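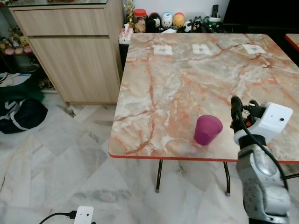
Re: Marble pattern table - keep it or cover it?

roos_vd wrote:
I got this square table from my aunt, she says it is from 1980. The top is glossy, pinkish with rust and red veins, and there is a thin red edge at the front. I like it, but my husband wants a tablecloth on it. What do you think?

Nijs_R wrote:
Please no cloth! The red edge is the best part. I would only take off the three white labels at the back.

wvanhecke wrote:
I don't agree. With the light wood cabinet behind it, the pink is too much for me. A plain gray cloth would make it calm.

roos_vd wrote:
The labels are taped very well - how do I remove them without scratches?

Nijs_R wrote:
Warm water with a little soap, wait 2 minutes, then a soft cloth. Don't use a knife.

wvanhecke wrote:
On this he is right. And put felt under the purple cup, glossy tops get rings quickly.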